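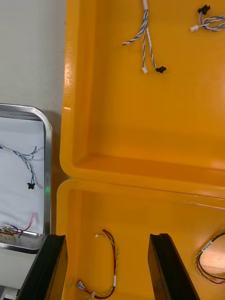 Small wire harnesses in trays.

Ninton 2 pitching machine

Price: £1,645 including VAT
Ex-demonstration machines, when we have them: £1,187
Supplied by Fleston Baseball

The Ninton 2 is a two-wheel pitching machine for baseball clubs, schools and indoor cages. It throws fastballs, curveballs and sliders to right-handed and left-handed batters, and it can be tilted back for fly balls and catcher's pop-ups. It runs from the mains or from the Mellurent battery pack, sold separately.

Each wheel has its own speed dial. With both dials at the same setting the ball comes out with backspin and holds its line. Turn the lower wheel up past the upper one and you get topspin and a ball that drops. For a slider, loosen the collar under the head, turn the head on its side and tighten the collar again. There is a printed card of starting settings in the lid of the control box. Treat them as a starting point, as worn balls and cold wheels both change the flight a little.

Feeding

You can feed by hand through the chute or fit the Campos feeder, which holds 16 balls and drops them one at a time. The gap between pitches is set on a small dial at the back of the feeder. A light on the front comes on shortly before each ball so that the batter can time the load and stride. The feeder lifts off without tools. We suggest hand feeding for younger players and for anyone new to the machine, with the coach holding the ball up in plain view before it goes in.

Balls

Use leather or synthetic leather baseballs, or dimpled machine balls. Seamed balls move more but are less consistent from pitch to pitch. Do not use wet balls. They slip on the wheels, come out slow and low, and leave a film that has to be cleaned off before the next session. Softballs will not fit the chute.

Moving and storage

The legs unscrew and the head lifts off the stand. It will go in the boot of an ordinary hatchback with the rear seats down. The head is heavy and is best lifted by two adults. Transport wheels fit on the rear leg and are fine on grass and hard floors, less good on gravel. Store the machine indoors. The cover keeps off dust and a passing shower but is not meant for leaving the machine out at the ground all season.

In the box

Head with wheels and motors fitted
Stand and three legs
Control box with settings card
Mains lead
Transport wheels
Cover
Spanner for the collar
Manual

The Campos feeder, the battery pack and the protective screen are not included. A screen must be used whenever someone is standing at the machine to feed it.

Changes from the first Ninton

The dials now click at each setting, so you can go back to one you liked. The chute is longer and sits lower. The wheels are the same size as before and spares fit both models. The old feeder does not fit the new chute.

Care

Wipe the wheels with a dry cloth after use. If they have gone shiny, rub them lightly with fine sandpaper with the machine unplugged. Check the leg bolts before each session. The motors need no oil.

Delivery and servicing

We deliver to mainland addresses on a Tuesday, normally the week after you order. Orders placed in March can take longer, with clubs getting ready for the season. Servicing is done by Hauke Rathjen in our workshop, and he can answer questions about older machines too. For school and club accounts, or to ask whether there is an ex-demonstration machine in stock, contact Patricio Paredes in sales.

Goes with

Campos feeder
Mellurent battery pack
Fleston protective screen
Dimpled machine balls, by the dozen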